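4. Setting up the label scanner with your pantry list

Before you start: charge the Bistau scanner until the side light stays green. Have the app installed and your household account made (section 3). Phone and scanner on the same Wi-Fi.

4.1 Pairing

1. Hold the power button until you hear two beeps.
2. Open the app. Menu, then Devices, then Add.
3. Pick BISTAU-906 from the list. If it's not there, pull down to refresh.
4. Tap Pair. Wait. Don't close the app while the bar is moving.
5. Name the scanner. Short names only – 13 characters max, spaces count.

Note: one scanner can be shared by a whole household but only one phone can be the main phone. To swap, see 7.2.

4.2 First scan

1. Tap New Item.
2. Point the scanner at the code, a hand's width away. Press the trigger once.
3. Check the name that comes up. Wrong name? Tap it and type over.
4. Enter the best-by date. Scanner does not read dates, you have to put it in yourself.
5. Choose a shelf. Save.

Shiny packs are the hard ones. Tilt until the glare is off the code, flatten any creases near it, try again.

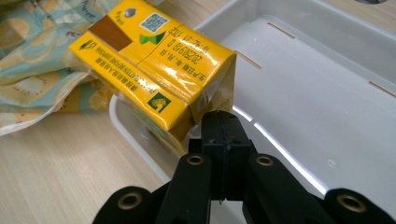 Fig. 6. Yellow drink carton with QR code. Glossy surface.

CAUTION: Do not look into the scan window while the trigger is pressed. Keep away from small children.

Note: QR codes often open a maker's web page instead of an item. If that happens go back and scan the striped barcode, or add the item by hand.

4.3 Shelves and counts

1. Menu, Shelves, Add Shelf. Fridge and Freezer are already there.
2. Set a low-stock number for anything you buy alot of.
3. Using something up? Scan it in Remove mode (orange light). Forgot? Edit the count in the list.
4. Turn on reminders if you want them. Default is two days before the date.

Opened items: tap Opened and set a new date. The old date stays in the history, it wont be used for reminders.

4.4 Putting the scanner away

Wipe the window with a dry cloth. No sprays. Lay it flat on a table or shelf, window facing away from the edge, or use the Brilero wall clip (sold seperately). Not on top of the stove or fridge.
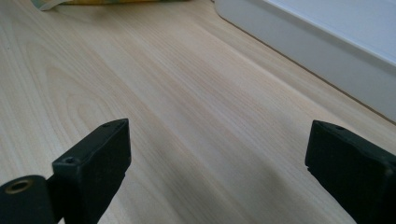 Can I keep scanning if the Wi-Fi is down?
Scans are stored on the scanner and sent when it reconnects. Leave it switched on until the blue light stops blinking.

4.5 If something goes wrong

Light blinks red – battery low, charge it.
Item added twice – swipe left on one, Delete.
List not updating on second phone – sign out, sign in.
Still stuck – reset, pinhole on the back, then pair again from 4.1. Saved items stay in your account.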